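Subject: Re: Flandis hand-held grippers, worth it for a small lab?

On the list, a member at Alen wrote:

> We have a quote in hand for two pairs of the Flandis hand-held grippers plus the recording software. Before we sign I'd like to hear from anyone who has used them for more than a demo. Our work is mostly household objects: bottles, jars, boxes, some cloth. Main questions:
>
> - How do the fingertips hold up?
> - Can one person work with a pair for a full session?
> - Is the software any good, or do people just pull the raw files?
> - Is the support plan worth paying for?
>
> We looked at Brollico as well but their lead time was too long for us.

We've had a pair since June, so I can answer most of this. Our use is close to yours. So far we have 1757 recorded episodes, and 561 of those are bottle tasks: pick up, hand over, turn, set down, and some cap work with the bottle held steady.

## Grip

Good on anything rigid. Good enough on thin plastic, with practice. The fingers close as far as you squeeze them and there is no force limit, so a new operator will crush a few bottles on the first day. After that people learn to stop early. We tell them to close until the bottle stops sliding and then hold there.

Two grippers on one bottle works better than I expected. The usual way for us is one low on the body to carry the weight and the other just below the neck. The fingers are slim enough that the two don't get in each other's way on a half-liter bottle. On anything shorter than a soda can they do, and we gave up on those as two-handed tasks.

A part-filled bottle is harder than a full one. The water moves when you tilt it and the top half gives under the fingers. If your policy has to deal with that, record it that way from the start. We recorded full bottles for the first two weeks and ended up redoing most of them.
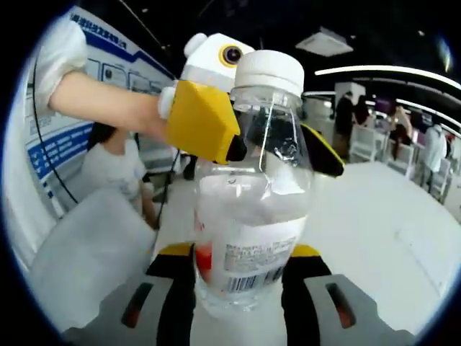 ## Fingertips

The black tips are the part that wears. Ours started to slip on smooth labels after 445 episodes and we changed the whole set. Swapping them takes a few minutes with the hex key in the box. Wiping them down with alcohol between sessions helps a little. Order spares with the kit, as the shipping on a small later order costs more than the tips do. Shokri sells a softer tip that fits the same mount. It grips jars better but picks up lint from cloth, so we keep it for glass and hard plastic.

## Working a full session

One person can run a pair, but not all day. We do 40-minute blocks with a break. The weight is fine. The thumb gets tired first, especially on long holds. People with small hands had trouble with the standard handle. There is a shorter handle that isn't on the price list, so you have to ask for it.

Clear plastic is a weak spot for the lens. Under strong ceiling lights you get glare off the shoulder of the bottle, and the tracker also has a harder time if the background is one big blank surface. We moved our table so that there was some clutter behind it and our rejected takes went down. I don't have a clean before and after number for that.

## Software

It does the job. Sync between the two grippers has been fine for us apart from one firmware version, which was fixed in the next release. Labeling is slow. You can't edit a task name on more than one episode at a time, so we export everything and label it with our own script. The export format is documented and has not changed since we started. I can share the script off list if you want it.

## Support

We paid for the basic plan. Replies come within a day or two and have been useful. I would skip the higher plan. The extra items in it are on-site training and a loaner unit, and the training is nothing you can't get from their videos. If you only had one pair I might think differently about the loaner. With two pairs you can keep working on one while the other is out for repair.

## Would we buy again

Yes, for the price. Ask for these in your quote:

- a spare set of tips for each gripper
- the short handle, at least one pair
- the hard case, as the foam in the standard box tears
- written confirmation of which firmware they ship with

We never got to try Brollico, so I can't compare. If anyone here has one I'd like to know how their fingers do on thin-walled bottles.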